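**Irnier is looking for paid demonstrators - Hebden site**

Posted 19 January 2023. Open until all places are filled.

We need people to guide robot arms through everyday handling jobs so that a learning system has examples to work from. You hold a pair of control handles, the arm follows your hands, and the joint positions and the wrist camera are recorded together. The project is called Grorkeck. It has been running in our Bonerano workshop since last year, and we are now opening a second room at Hebden.

No engineering background is needed. Most of our current demonstrators came from kitchens, warehouses and sewing rooms.

## What you would do

- Work in sessions of 4 hours, morning or afternoon, with a paid break in the middle.
- Repeat short tasks: putting cups on a rack, folding cloths, opening drawers, sorting cutlery, moving jars from one shelf to another.
- Reset the table between attempts. The start position has to change a little each time, and the task sheet tells you how.
- Mark each attempt as good, failed or unsure. Failed attempts are kept and used, so please don't delete them.
- Write one line of notes when something odd happens.

The target for Hebden is 500 usable attempts per task. A new demonstrator usually gets through fewer attempts than they expect in the first week, and that is fine. We would rather have slow, steady movement than fast movement with jerks in it.

## Who we are looking for

You should be 18 or over, able to sit or stand at a bench for a full session, and comfortable repeating the same motion many times. Left-handed applicants are very welcome - nearly all of our examples so far were recorded by right-handed people. Glasses and hearing aids are no problem. If you have had a recent wrist or shoulder injury, tell us before you book.

## Reviewing work

Some sessions are spent at a desk, going through recordings from the wrist camera and checking the marks. If you would prefer this to working the arm, say so when you apply.

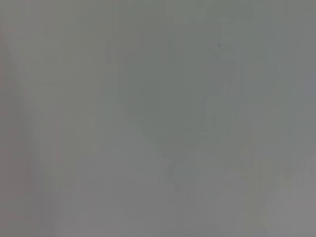
Reviewers step through each attempt, trim the idle time at both ends and compare the result with the demonstrator's note. It is quiet work and suits people who like detail. You will be trained on a set of 188 recordings that have already been checked, and your marks will be compared with ours before you start on new ones.

## Pay and hours

$20 an hour for both kinds of work, training included. Two sessions a week is the minimum. The first block ends in April, with a possible extension. Parking is free, but the nearest bus stop is a long walk.

## How to apply

Send a short note saying which days you can work and whether you want arm sessions, review sessions or both. A resume is optional. Address it to Yvonne Dawber, Demonstrator Hiring, at the Irnier front desk in Hebden. Questions about access or the equipment go to Dorothy Nuttall at the same desk.

Everyone we shortlist is invited to a paid trial session before deciding.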